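Brasimholm tabletop simulator, reviewed after one bad release
Review by Hala Khalaf

I bought the Brasimholm kitchen package in May, to test two-arm programs before we run them on real hardware. The price was 900 for one seat. Installation took me one evening, and the manual is clear, even for a person who reads English slowly like me.

My complaint concerns the contact warnings. In release 3 the right hand can press an object much harder than the limit I set, and the program writes nothing in the log. I repeated one short task 67 times with a limit that should stop the arm. It never stopped. My colleague Lempi Partanen got the same result on her computer, so I do not think it is my settings. 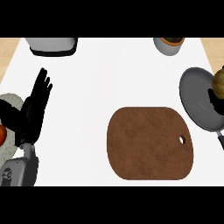

The kitchen set in Brasimholm, with the right hand against the melon.

For a simulator this is a serious fault. If the limit is silent here, a beginner will trust the program and send it to a real arm. We did not do that — Lempi checks every force value by hand — but a smaller team may not have time for it.

I wrote to support and Ryan Horrocks answered me the next morning. He was polite and confirmed that the limit is read only for the left arm. His advice was to go back to release 2 until there is a correction. I did, and there the warnings come for both arms, although loading is slower.

The rest I like. The shadows are soft, the objects are easy to recognize, and the camera view can be saved with the task. I would give four stars to release 2. For release 3 I can give only two, and I ask the makers to put a notice on the download page.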